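Snack Packaging Waste at Fudham Hall: What Students Buy, What They Throw Out

Final report, Intro to Environmental Studies
Pouran Arabzadeh and Houshang Naseri

1. Why we picked this

Started from a complaint. The trash room on the second floor of Fudham Hall was overflowing by Sunday-type levels every single night and most of it was not food, it was wrappers. We wanted to know how much of the trash is snack packaging and whether any of it could go somewhere else. Houshang wanted to do the whole campus. We did one building.

Research question: what share of the wrappers thrown out in Fudham Hall is recyclable under the rules we have now, and do residents know which is which?

2. Background (short)

Most chip bags and candy wrappers are what gets called flexible packaging. Thin layers of plastic, sometimes with a metal coating, stuck together. Great for keeping snacks crisp, terrible for sorting. The layers don't come apart easily so a normal recycling plant has no use for them, and small loose pieces fall through the sorting screens anyway. Cardboard is the opposite, easy to recycle as long as it's clean. Grease ruins it.

Our hall's bins take cardboard, paper, bottles and cans. No film, no wrappers. That's printed on the bin lids but the print is small and one lid is on backwards.

3. Method

Three parts.

Bin sort. January, the second-floor trash room only. Bags were pulled at 9 p.m. and sorted on a tarp in the laundry room the same night. Gloves, masks, tongs. Sorted into: film wrappers, foil-type wrappers, cardboard, paper, bottles/cans, other. Food waste was set aside and not counted. Every wrapper got a tally mark, torn halves counted as one if we could match them (we mostly could not be bothered after the first night, see Limits).

Survey. Paper form, one page, left under doors and by the microwave. 140 came back.

Store check. Walked the snack aisle at Bagheri, the corner store where pretty much everyone in the hall shops, and wrote down what kind of package each snack came in. Also looked at the Burkero vending machines in the lobby. The owner of Bagheri was fine with it once we bought something.

4. Results

4.1 Bin sort

Total items sorted: 1,724
Film and foil-type wrappers together: 482
Cardboard in the trash that should of been in recycling: lots, didn't tally it separately until night two so no total

So more than a quarter of the pieces were wrappers. We expected more to be honest, going by how the room looks. Wrappers take up space because they don't stay crushed. You push the bag down and it comes right back up. By weight they'd be next to nothing, we had no scale.

Candy and chips made up most of the wrapper pile. Instant noodle packets were next. Protein bars way less than Houshang predicted (he owes me a coffee).

4.2 What people buy

The survey asked for the last snack you bought and how it was packed. Single-serve bags won easily. Reasons people gave: cheap, fits in a backpack, "roommate can't eat half of it." A few people buy the big bag and split it up into containers. Multi-packs are the worst case, a wrapper around wrappers.

Small snacks in individual packets also came up over and over. At Bagheri almost the whole candy shelf is like this.

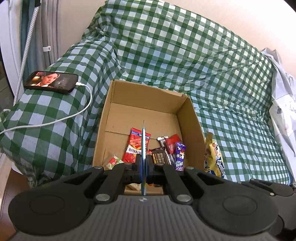 Packaged snacks in a cardboard box, and an Alpenliebe candy packet with crimped ends.

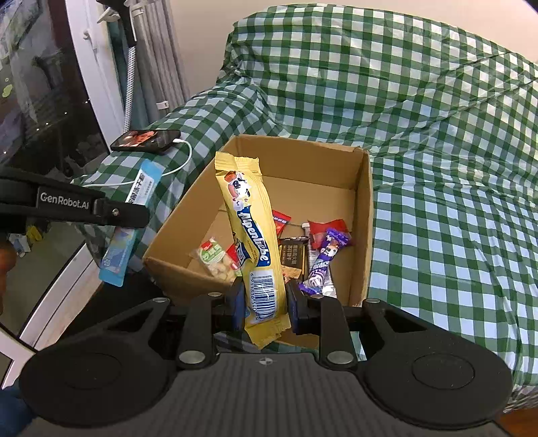

4.3 What people know

This was the interesting part. Asked whether a chip bag can go in the blue bin, a big chunk of people said yes. Asked the same about a pizza box with grease on it, even more said yes. Both wrong for our building. People who said they were "very sure" were no better than the rest.

Two comments worth quoting:

"If it has the triangle I recycle it. If it doesnt I also recycle it."

"I gave up when I saw both bins go in the same cart."

We asked the facilities desk about the second one. They said the carts have a divider. We did not see the divider.

4.4 Can any of it go somewhere else

Looked at one option, a drop-off shelf run by the Brekenholm co-op across the river. They take clean dry plastic film, like bread bags and the outer wrap on paper towels. They do not take chip bags or candy wrappers with a shiny inside. Went there in person because the website didn't say. The bus ride is long enough that we doubt anyone would go just for this.

5. Limits

One floor, one month, one building. January is a weird time, people come back from break with stuff from home so the mix could be different in spring.

Tally got sloppy late at night. Pouran counted torn pieces as separate on some nights and Houshang matched them, we only noticed when comparing sheets.

The survey people are the ones who bother to fill out a survey.

No weights. Would borrow a scale from the chem lab next time, ask early.

6. Recommendations

Bigger signs over the bins with real wrappers taped to them. Words don't work, see 4.3.

Fix the backwards lid.

Put a flat spot next to the recycling for cardboard. Boxes ended up in the trash partly becuase the slot is too narrow.

Ask Bagheri about a bulk candy jar. The owner said maybe, if somebody else cleans it.

Move one trash pickup to the evening.

7. Who did what

Pouran: survey, store check, sections 1, 2, 4. Houshang: bin sort schedule, tarp, sections 3, 5, 6. Both: sorting. Tally sheets and the blank survey are in the appendix folder, scans are a little crooked.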